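Getting a grey fabric sofa up to a second floor flat, and will the fabric last?
Posted in: Home and Furniture
Asked by Zeeshan Sethi, October 25, 2020

We are moving at the end of next month into a second floor flat with no lift, and I am trying to work out whether to take our present sofa or sell it and buy another one. The old one is leather, 218 cm long, and heavy. The new one we like is a three-seater from Ziller in a grey woven fabric. The shop gives the depth as 102 cm and says the legs unscrew but the back does not come off.

The flat's front door is 76 cm wide once it's open. The stairs have a half landing with a wall on one side and a banister on the other. The hallway inside the flat is narrow and you have to turn left straight away to get into the living room.

Two things I would like to know. First, how do you work out whether a sofa will go through before you have paid for it? The shop will deliver for 44 pounds but they say that if it doesn't fit they take it away again and keep the delivery charge. Second, does a grey fabric with a bit of texture wear all right? We have one child and no pets. My sister had a flat weave which went shiny on the arms after two years and I don't want that.

The living room has a wooden floor, if it makes any difference.

Syafiqah Krishnan
Member, 328 posts

The depth on the label is not the number you need for the door. What matters is the diagonal depth. Lay a straight edge (a broom handle will do) from the top of the back to the front of the arm, looking at the sofa from the end. Then measure from that line straight down to the bottom back corner. On most sofas it comes out a fair bit less than the full depth, and that is the figure you compare with the door. Most shops will do it for you if you ring and ask for it by name.

Take the legs off first and measure without them. Measure the door with it open as far as it goes, from the face of the door to the frame on the other side. If it's tight you can lift the door off its hinges, which usually gains you 3 or 4 cm. Check for radiators in the hallway too. Ours stuck out 11 cm and I had left it out completely.

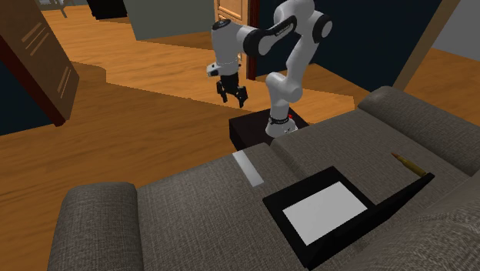 For the half landing, the usual way is to stand the sofa on its end and turn it upright, so you need the ceiling height at the landing and the length of the sofa. If the ceiling there is lower than the sofa is long, you will have to tilt it over the banister, and that takes three people. Do the turn into the living room the same way, on end, back first, and hook it round the door frame.

A good check is to cut the shape of the end of the sofa out of cardboard, full size, and walk it through the door and round the corner. It takes half an hour and costs nothing. You can also tape the outline on the living room floor while you're at it.

On the fabric, ask the shop for the rub count. For a family sofa I would want 25,000 or more. Shiny arms are often just grease from hands and hair, and a textured weave shows it less than a flat one. Vacuum it with the soft brush every couple of weeks and turn the cushions if they are loose. Mid grey hides more than pale grey.

Put felt pads under the legs. Stick-on ones come off wooden floors when you push the sofa to clean behind it - the ones with a small nail in the middle stay put.

Halfdan Vigfúsdóttir
New member

we had the same problem and just bought a two seater and an armchair. easier all round and if one gets ruined you don't have to replace both. don't bother with the shop's delivery, get two men with a van

Bent Baldursdóttir
Member

I'd keep the shop delivery. If their people scrape the sofa on the stairs it is their sofa until you sign for it. If your own movers do it, you will be arguing with them about it in the new year. Look at it properly before you sign, including underneath and along the back.

Agree with the cardboard. Also ask if the model comes with a removable back or as two halves. Ziller may not do it but Samonte do a three-seater that bolts together in the middle, and it went up to our third floor with no trouble in September. The join can't be felt when you sit on it.

As for the old leather one, measure that as well before you decide anything. At 218 cm it may be too long to stand up on the landing.

Zeeshan Sethi

Thanks all. Rang the shop and the diagonal depth is 71 cm without legs, so it should go through the door. Landing ceiling still to be measured, the agent is letting us in on Thursday.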